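We use cookies to remember your preferences and to see which pages people read. Accept all / Manage settings

Skekthorpe Community Kitchen: progress report to the Vorolgate Fund, second period

Dear all,

You asked for a shorter report than the last one. I have taken out the history of the building and the paragraph about the boiler, although both continue.

The grant is for the Tin Table, which is our name for the Sunday afternoon sessions where people learn to keep, store and use up fruit and vegetables. It was meant to run in June with a pause for the summer. The pause did not happen, chiefly on account of beetroot, of which the allotments had a great deal and we were given most.

Spending to date is £3,864. The largest part went on the second-hand fridge and having it brought up the stairs, which cost nearly as much as the fridge. The rest is food, cloths, mugs, tins and the hire of the upstairs room. I had budgeted for matching storage boxes. The matching storage boxes were priced by somebody with a high opinion of lids, so we asked people to bring old tins from home and got a cupboard full within a fortnight. Some have their lids. The shortbread ones are the best size and the toffee ones smell of toffee whatever you do to them.

Seven sessions were promised and seven have been held. Five were full. The other two clashed with the Clollitz road race, which closes our street to everyone except people in shorts, and I will look at the race calendar before setting dates again.

What we cover has drifted a bit from the application. I wrote then that we would teach "seasonal meal planning". People came to the first one, listened politely to the seasonal meal planning, and then wanted to know what to do with half a swede. So the sessions now start from whatever is on the table. We sort it into what will keep, what wants eating by Tuesday and what should have been eaten last Tuesday, and we cook from the last two heaps. 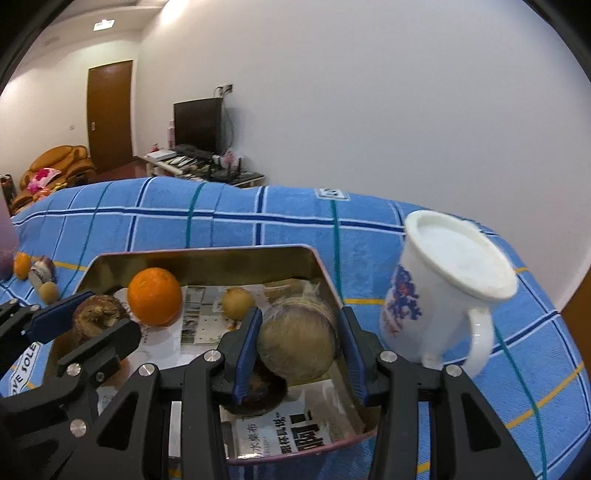 Wrapping takes up more of the afternoon than I would have guessed. There are two schools of thought on cling film in the group and they sit at opposite ends of the room. One end wraps anything with a cut side. The other end holds that a plate on top of a bowl did for their mothers. We have tried both with onions, and the plate school is currently ahead on cost and well behind on smell. Reducing film is one of the aims you set us, so I should report that we are buying less of it than in the first period, but we have not given it up and I don't expect to by the spring.

The other running argument is whether oranges can be stored with root vegetables. My own view is that a tin on the table for an afternoon is not storage, and that at home they should be kept apart. Ulla Laaksonen, who leads the cooking, agrees with me about the oranges and about very little else. Her beetroot and orange salad has been made at three sessions running by request. It has also been made once without a request.

The Kılıçarslan greengrocery on the corner has gone on setting aside fruit and veg that is too marked to sell. This was down as a risk in the application ("supplier may withdraw") and I am pleased to say the risk is now the other way about. If you could see what arrives some Sundays you would understand why the fridge came first.

Things that have not gone well. The recipe sheets are late. They have been written and proofread, and then the printer took against the paper. The evening session for people who work weekends had to be dropped when the room was let to a choir. I have asked for a different evening and been offered one that starts at half past nine at night, and I have said no thank you. The tablecloths have also shrunk in the wash, so we are using them two to a table, overlapping, and anyone who leans on the join gets a lapful of turnips.

For the next period we should like to move £5 a session from the travel line to the food line. Almost everyone walks here and the travel money is sitting there looking embarrassed. I would also like your agreement to spend what is left in the equipment line on decent peelers. The present ones came free with something and peel mainly thumbs.

Receipts are in the usual envelope. The one with the purple stain is for beetroot and is legible if you hold it to the window.

With thanks, as ever, for the money and the patience,

The Tin Table, Skekthorpe Community Kitchen

Contact us | Accessibility | © Skekthorpe Community Kitchen | Back to top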